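Cómo meter una celda de clasificado de pan en el turno sin volver loca a la plantilla

Apuntes rápidos para encargados de obrador. Los escribí para Dummont y me los piden de otros talleres, así que los cuelgo tal cual. Si buscáis la parte de programación, no es esta página - aquí va lo del turno, los puestos y la gente.

Antes de empezar

Necesitáis: mesa fija, cestas siempre del mismo modelo, una persona por turno con permiso para parar la celda. Y una lista de piezas. Corta. En Dummont quisieron arrancar con todo el catálogo y perdimos tres semanas.

Lo que no hace falta: un ingeniero en sala. Sí un teléfono al que llamar y que lo cojan.

Paso 1. Apuntar quién hace qué ahora

Un turno entero mirando. Sin cronómetro a la vista, que la gente se pone tensa y trabaja distinto. Apuntad quién pasa las piezas a cesta, quién aparta las feas, quién lleva las cestas al carro. En Dummont salían 3458 piezas por turno y el encestado lo hacían dos personas que además atendían el horno. Eso en el organigrama no estaba.

Preguntad también qué parte del trabajo les gusta. Varios dijeron que apartar las defectuosas, porque ahí deciden ellos. Eso se quedó en manos de ellos, y conviene escribirlo así en la hoja del puesto.

Paso 2. Contarlo antes de que llegue el equipo

Reunión corta, a las 13:40, con el turno que sale y el que entra juntos. Decid qué pieza se automatiza, qué puesto cambia y qué pasa con las horas. Si no sabéis lo de las horas, no hagáis la reunión todavía.

Llevad por escrito:
- nombre del puesto nuevo (nosotros: operador de celda)
- categoría y plus, si lo hay
- quién forma a quién
- qué pasa si alguien no quiere el puesto

Lo último se olvida siempre. Renato Espiritu, del turno de noche, dijo que no y se quedó en amasado. Ningún drama.

Paso 3. Elegir dos piezas, no más

Una alargada y una redonda. Con eso ya salen casi todos los problemas de agarre. La alargada se coge por el centro y de través. La redonda pequeña da más guerra si tiene relieve arriba, hay que bajar los dedos un poco más y cerrar con menos fuerza.

Usad pan del día. Con pan de ayer todo va de maravilla y luego, con el tierno, marcas de dedos por todas partes.

Paso 4. Enseñar posiciones

Lo hace el operador, con la consola de Plukport en la mano. No el técnico. El técnico mira y se calla. Tetteh Gyamfi tardó una mañana en enseñar las dos piezas y por la tarde ya corregía solo la altura. Orden:

1. Pinza abierta encima de la mesa, al lado de la pieza.
2. Bajar despacio hasta que los dedos queden a media altura del pan.
3. Cerrar, levantar un palmo, esperar.
4. Llevar a la cesta y soltar cerca del fondo, nunca desde el borde.
5. Guardar con un nombre que entienda el turno siguiente. "prueba2bis" no vale.

Si hay dos brazos, empezad con uno y el otro quieto. Cuando el primero repita el ciclo 40 veces sin ayuda, se habla del segundo.
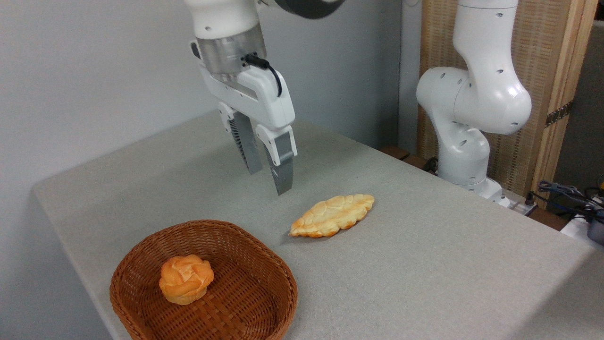
Andum, julio

Pinza abierta y el pan alargado en diagonal sobre la tela gris, o sea el punto 1 del paso anterior. La cesta de mimbre, con el bollo redondo dentro. La pinza llega por arriba y a un lado de la pieza, así el operador ve lo que hace y corrige el giro antes de bajar.

Paso 5. Primera semana

Jornadas partidas: dos horas de celda, luego a mano. Apuntad las paradas en papel, con boli, pegado a la pared. La pantalla guarda códigos pero no guarda "la cesta estaba torcida", que fue la mitad de las paradas en Dummont.

Al final de la semana llevábamos 1016 piezas encestadas por la celda. Poco. Pero las dos personas del horno dejaron de correr y eso lo notó todo el mundo.

Paso 6. Lo que cambia y hay que vigilar

- Se anda menos y se está más de pie quieto. Alfombrilla y rotación cada hora.
- El operador acaba siendo el que contesta a todo. Poned dos por turno, o se quema.
- Los demás dejan de tocar las piezas y pierden mano. Un rato de encestado manual por semana, todos.
- Si la pantalla muestra el ritmo por persona, quitadlo. En Sadowski lo dejaron puesto y a los quince dias había bronca.

Paso 7. Repasar a los dos meses

Misma reunion, misma hora. Comparad con los apuntes del paso 1. Preguntad otra vez qué parte les gusta. Si apartar las defectuosas ha terminado en la celda sin que lo decidiera nadie, volved atrás.

Pendiente de escribir: limpieza de los dedos y cambio de cestas. Lo subo cuando pueda.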